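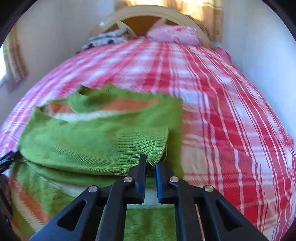

The Negussie 309 is a motorcycle built in small numbers by the Negussie workshop between the wars. It has an air-cooled single-cylinder engine of 309 cc, mounted upright in a tubular steel frame, and was sold as a touring machine for riders who wanted something lighter than the large twins of the period. A total of 40 were completed. Four are known to survive.

Background

Negussie began as a repair business and parts supplier, and for several years assembled bicycles under the Zemo name. Its first powered model was a Zemo bicycle frame fitted with a bought-in clip-on engine. Sales were poor, but the work gave the firm experience with chain drives and led to the decision to design a complete motorcycle.

Engine and transmission

The engine has side valves, a cast iron cylinder and a detachable head. Lubrication is by total loss, with a hand pump on the left side of the fuel tank to supplement the mechanical one. Early engines used a Clindo carburetor with separate air and throttle levers. Later engines kept the same carburetor body but had a larger float bowl, introduced after owners reported fuel starvation on long climbs.

Drive passes through a two-speed gearbox to a rear chain. The gear lever works in an open gate beside the tank. A kick starter was fitted from the eleventh machine onward; the first ten were started by pushing.

Frame and equipment

The frame is a single-loop design with girder forks and a rigid rear end. Braking is by a rear drum and a small front drum, the latter widely considered weak even when new. Acetylene lighting was standard. Electric lighting was listed as an extra, although no surviving example is known to have left the workshop with it.

Sales and end of production

Most of the machines were sold through Pullimport, a dealer that also handled spare parts. When Pullimport closed in May of the final production year, Negussie had no other outlet and returned to repair work. Unused frames were sold for scrap.

Surviving machines

Of the four survivors, two are in running order. One of these was restored by Etornam Wumbei, who made new fork links from the original drawings. The engine numbering was set out by Sajib Munshi in a register of the model, which also records several loose engines and one gearbox without a frame.

See also

Zemo bicycles
Clindo carburetors
Side-valve engine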